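Rustad opens a folding and care service for embroidered blouses

Clothing care studio Rustad announces that from March it will accept sheer embroidered garments for folding, storage and small repairs. The new service has the name Clamgate and is intended for people who own delicate blouses with knotted closures and do not know how to keep them between two seasons.

The work is done by hand on a wide white table. Each blouse is first laid out flat with the sleeves open, so that the embroidery can be checked panel by panel. Pagodas, trees and branches in fine colored thread are beautiful to look at, but every stitched motif makes the thin cloth heavier in one place and lighter in the next, and a fold in the wrong place will stay there for years.
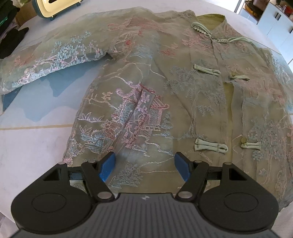

Lovisa Berge remarked that she had kept her mother's blouse on a wire hanger for a long time, and that the shoulders had lost their shape before she understood the hanger was the problem. She asked that the studio also teach customers to fold at home.

Rustad has listened to this wish. With every finished garment the customer receives a printed card with the folding order: closures fastened first, then sleeves, then the lower part brought up to the collar. The folds should pass between the motifs where it is possible.

Sheer fabric slides easily, and it likes to gather in a bunch when it is lifted from the middle. The studio therefore recommends to lift it with two hands and to put it down slowly.

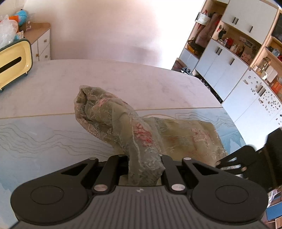
A creased blouse is not pressed with a hot iron. It is smoothed by hand, left to rest, and smoothed again the next morning. Customers who are in a hurry should say this when they book, and the studio will answer whether it can be done.

Repairs are limited to loose threads, frog closures and knot buttons. Missing embroidery is not replaced at this time.

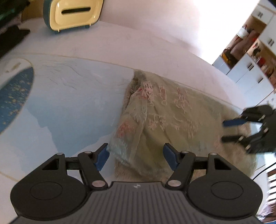

The price for checking and folding one garment is 60 dollars, and repairs are agreed separately. In the first season Rustad can receive 200 garments — more will be possible if the storage room at Bredex is ready in time.

"We want that people wear these blouses and not only keep them in a drawer," said Yhon Espinoza of Rustad.
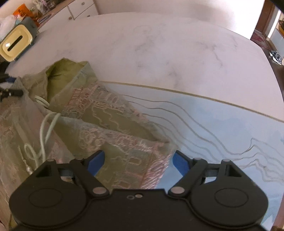 Embroidered fabric on the marble-patterned table at Rustad.

Bookings are open now at the Rustad front desk, extension 2343, until 5 p.m. Samples of the folding card can be requested by the press at the same extension.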